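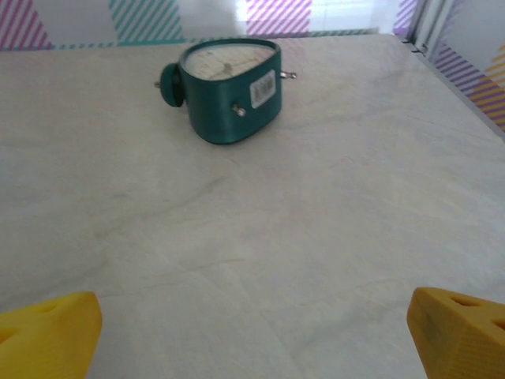

My gauge on the table, with the knob on the left and the barcode label on the housing.

Dial gauge: which side is the measuring end?
Asked by pitis_bench, Nov 1, 2018
2 min read | 1,420 views | 2 answers

Good evening to all. I bought this green dial gauge second-hand in Andstead, without box and without paper. I want to use it for checking a small lathe which I have at home. The seller told me only that it was in a workshop before.

I do not understand which side must touch the work. On one side there is a small silver stem, just after the round knurled knob. On the opposite side there is a shiny pin with a small rounded tip. At the front of the housing there is one more little metal piece, perhaps a screw. I did not turn anything yet, as I am afraid to damage it.

Also, may I remove the barcode label, or is it useful for something? I asked in the tool shop in Felville and they did not know it.

Answer 1 (42 votes)
I cannot tell you the model from one photo, but you can find the measuring end yourself. Push the rounded tip very gently with a clean finger, along its own direction. If it slides in and the needle moves, you have your plunger. It should come back by itself when you let go. If it does not want to move, do not force it. Try the silver stem on the other side in the same way.

The knurled knob I would leave alone until you know this. On some gauges it is a clamp, on others it is a cap or an adjustment, and I don't want to guess with yours. The same for the piece at the front.

When you have found the plunger, press it and release it a few times and look if the needle returns to the same mark. Mine, an old Arruda, was 2 divisions wrong each time until I had it cleaned. Please don't put oil on the plunger, it collects dust and becomes sticky.

Answer 2 (3 votes)
Keep the label. It can be an inventory number from the old workshop, and maybe somebody there has the papers. For the lathe you need also a good magnetic stand.

Comment from pitis_bench: Thank you both. I will try with the finger tomorrow and write here the result.

Shares: 2 | Comments: 1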